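## 4. Setting up a career move plan

This section covers your first move plan in Hotimik. A move plan is for people who want to leave their present role, inside Ilimum or elsewhere, and want to work out where to go and what it would take. If you only want to update your CV, go to section 3.

You will need your current job description, your last two payslips and a list of any courses you have finished. Allow one evening. The plan saves as you go, so you can stop after any step.

### 4.1 Before you start

1. Sign in and open **My work** from the left-hand menu.
2. Check that your present role and start date are correct. If they are wrong, select **Ask for a change** and carry on. The correction does not hold up the plan.
3. Open **Privacy** and choose who can see the plan. The default is **Only me**.

> **Caution:** If you choose **Me and my manager**, your manager gets an email the same day. It can't be recalled. Changing the setting back hides the plan but not the email.

### 4.2 Describing where you are now

1. Select **New plan**, then **Move**.
2. In **Reason**, write one or two sentences in your own words. "I have reached the top grade in my team and there is no post above it" is enough.
3. In **What I would keep**, list the parts of the job you would miss.
4. In **What I would drop**, list the parts you would not.
5. Enter your monthly take-home pay and your fixed monthly costs. Hotimik works out the lowest pay you could accept and shows it as a line on later screens.

**Note:** The reason box holds 400 characters. Longer text can be put under **Notes**, which has no limit.

### 4.3 Adding skills and evidence

1. Select **Skills**, then **Add**.
2. Type the skill as you would say it to a colleague. Hotimik offers matches from its own list; take one if it fits, or keep your own wording.
3. Set the level: **Learning**, **Can do with help**, **Can do alone** or **Can teach**.
4. Select **Attach evidence** and add a certificate, a photo or a short written account.
5. Repeat until you have at least 11 skills. The matching in 4.4 will run with fewer, but the results are thin.
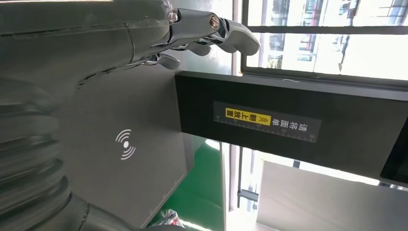 Evidence counts for more in the matching than the level you give yourself, so spend time on the title of each item. Titles are searched word by word and shown to anyone you share the plan with. Put the plain name of the thing first. "Silver robotic hand, jointed fingers" will be found by someone searching for robotics, and "Equipment 2" won't be found by anyone. Add your own part in the work after the name, with a verb: fitted, cleaned, tested, wrote the instructions for.

**Note:** Unpaid work counts. So do night classes, running a club's accounts and looking after a relative. Choose **Outside work** as the source.

> **Caution:** Do not attach customer records or anything marked confidential, even when the plan is set to **Only me**. Attachments are copied to the backup at Gristden and can take 21 days to clear after you delete them.

### 4.4 Choosing directions

1. Select **Directions**. Hotimik lists roles that share skills with yours, closest first.
2. Tick up to four. You can swap them later.
3. For each one, open **Ceiling**. It shows the grades above the entry point and how many posts there are at each.
4. Open **Gap** to see the skills you have not listed. Some will be skills you have and forgot; add them now and select **Refresh**.
5. Mark one direction as **Main**.

The order of the list goes by shared skills alone. Pay, travel and hours are not part of it. To bring them in, select **Filter** and set your own limits. A direction that starts below your lowest pay stays on the list but is shown in grey.

If the list is empty, check that **Region** is filled in. An empty region returns nothing at all – this is the most common fault reported to the help desk.

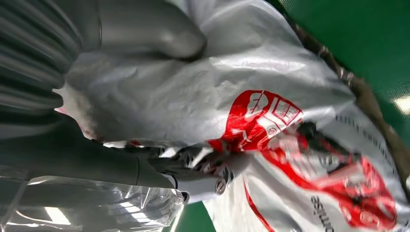
Colette Rey asked whether a grey direction was worth keeping, as hers began well under her lowest pay but passed her present wage by the second grade. Keep it if you can cover the gap. Open the direction, select **Bridge** and enter your savings. With 3,000 put aside, for example, the screen shows how many months the money would last at the starting wage. It assumes your fixed costs stay the same, so go back to 4.2 and update them if you expect to move house.

### 4.5 Setting dates and a first step

1. In your main direction, select **Steps**, then **Add**.
2. Enter one thing you can finish within a fortnight: a phone call, a course application, a day spent with another team.
3. Give it a date. Steps without a date do not appear in the calendar.
4. Add later steps in any order. Use **Waits for** to tie one to another.
5. Select **Start plan**.

Applications for the Bailly training places close at the end of August. If one of your steps depends on a place, set the date for the application itself, and tie the remaining steps to it with **Waits for**.

### 4.6 Asking someone to read the plan

1. Select **Share**, then **Reader**.
2. Enter a name. For a trained reader, choose Maxence Ferrand or leave the box blank and the next free reader is assigned.
3. Choose which parts to show. Pay details are hidden unless you tick them.
4. Select **Send**.

Readers can leave comments but can't change your entries. To stop sharing, select **Remove reader**. Comments already made stay with the plan until you delete them.

For closing or pausing a plan, see section 5.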